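Filed under: Days out, Robots

Open afternoon at the Krawczyk workshop, Fivville

What a treat this was! The Krawczyk workshop opened its doors one afternoon in September, and I went along with a camera and a bag of sandwiches, planning to stay an hour. I left when they were stacking the chairs. There were 42 of us on the tour (a record for Fivville, we were told), split into 2 groups so everyone could get near the tables.

My group began with the picking demonstration, all small things on plain white tabletops. I could have watched it all day. The team talked us through how they set up a task, and they were lovely about questions, even the daft ones, and mine were mostly daft.

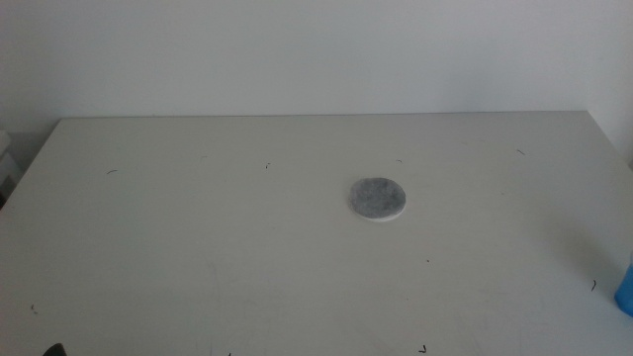 After that came a 20-minute talk on practice runs. They'll repeat one simple move 1,000 times before they trust the numbers, which made me feel better about my parallel parking. Then tea, and a very good poppy seed cake from the bakery on Zunolska. The Mevon hall next door opens in spring and I've already put my name down for it.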